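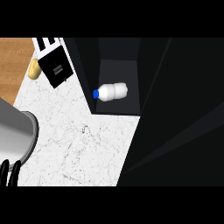
Simulated kitchen, looking down on the counter: white bottle with a blue cap lying in the open cabinet compartment, gripper at lower left.

How to test whether a robot arm can put away the kitchen things

People ask me whether a robot can clear a kitchen counter yet. My answer is that an arm can do parts of it, some of the time, in a kitchen it knows. If you want a better answer than that for your own arm and your own software, you have to run a test. These are the steps we use at Skamstead. You can do all of them in simulation before you risk a real cabinet.

Step 1. Pick one chore and write it as one sentence

"Tidy the kitchen" is too big. Write something a stranger could judge from a doorway, such as "Take the bottle out of the cabinet and stand it on the counter." If two people could disagree about whether the job got done, rewrite it. Ours went through several versions before everyone agreed that a bottle lying on its side on the counter was a fail.

Step 2. Set the starting position

Decide where the object begins and how it lies. A bottle on its side is a harder start than a bottle standing up, and one inside a compartment is harder again. The fingers have to fit between the walls, close on a round body, and come back out without hitting the edge. Plenty of arms that look good on an open table get stuck at this point.

Leave other things on the counter. Real counters have appliances on them and the odd potato. An arm that only works on a bare surface has not been tested for a kitchen.

Step 3. Decide what counts as a fail

Write the list before the first run. Ours is:

Bottle dropped at any height
Bottle left on its side
Arm touches an appliance
Arm hits the cabinet hard enough to trip the force limit
Time runs out

We use a time limit of 2 minutes. A person does the same job in a few seconds, so this is generous.

Step 4. Run 200 trials without changing anything

Keep the object and the layout the same. You are finding out whether the arm can repeat itself. Save every run, including the bad ones, and note which line of the fail list applied. Don't fix the software halfway through. If you must fix it, throw out the numbers and start over.

Step 5. Now move things

Run another 200 with the bottle shifted and turned at random inside the compartment. Change the lighting too. Expect the score to fall. The size of the drop tells you more than the first score did — a system that has learned one position by heart will come apart here.

That makes 400 trials in all. In simulation we leave them going overnight and read the log in the morning.

Step 6. Sort the failures by hand

Matilde Leitão does this for us and she is strict about it. Watch each failed run and mark the moment it went wrong: finding the object, reaching in, gripping, pulling out, or setting down. Most people expect gripping to be the worst. In our last round it was pulling out, with the bottle catching on the compartment wall.

Step 7. Try it on the real arm

Simulated bottles have tidy friction and they never have oil on them. Use an empty plastic bottle first, then a full one. Keep one hand near the stop button, and start at low speed.

If the real score is far below the simulated one, check the camera mounting before you blame the software. Ours had slipped after a Monday cleaning and cost us most of a day.

So, can they do chores?

For a single object in a familiar cabinet, often yes. For a whole counter of mixed items, I would not leave one alone in a kitchen I cared about. Run the steps again in March or whenever your software gets its next big update, and keep the old logs to compare.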